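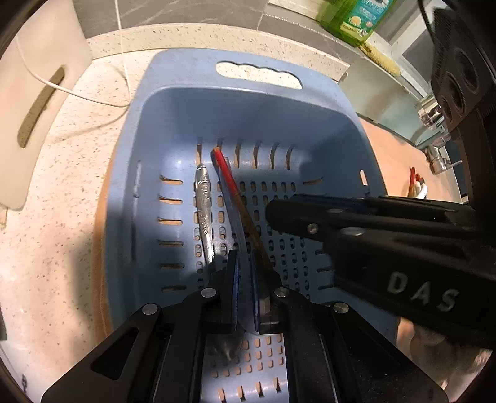 How does the gripper controller decide when to stop closing on an object it has never seen before?
It watches how the opening width changes between control cycles. When the width stops changing while the motor current keeps rising, the state machine moves from CLOSING to HOLD and stores the last width as the grasp width.

Project report: grasp state estimation in the Plesavis stack

1. Background
Plesavis is the control and logging software used in our course lab. At the start of the project it had one fixed closing threshold, set in a config file. The threshold suited rigid blocks and failed on thin sticks and on anything that crushes, such as foil. Our task was to replace it with an estimator that needs no object model.

2. Method
The controller runs at 100 Hz. Each cycle reads finger width and motor current and writes both to a ring buffer of 12 samples. A line is fitted to each signal. Contact is declared when the width slope falls under a limit and the current slope is positive. Both limits are set once per gripper by closing it on nothing, a routine we named Kwok.

A second check handles soft objects. Foil gives way slowly, so the width slope never quite reaches the limit and the old code kept squeezing. We added a cap on the total closing distance after the first rise in current.

3. Data
Test runs were recorded with Jodley, our logging front end, and replayed offline through the estimator. The set holds 676 grasps. Labels were made by hand from the video, one contact time per grasp. Runs with a dropped video stream were left out before labeling.

4. Results
On rigid items the new contact time agreed with the label in most runs. Thin sticks were harder – the pads deform before the stick does, and contact was declared late. Foil grasps no longer ran to the motor limit in replay. Clear plastic was not evaluated separately.

5. Problems
Clock offset between the video and the motor log cost us most of July. Sotby, the sync script, now matches the first finger motion in both streams and refuses to export if the match is poor. The buffer also has to be cleared on every OPEN command. We missed this at first, and old samples triggered false contacts.

6. Open items
– Replace the fixed closing cap with one that depends on grasp width.
– Repeat the replay with motor data logged at 1000 Hz.
– Move the limits out of the source code and into the Plesavis config.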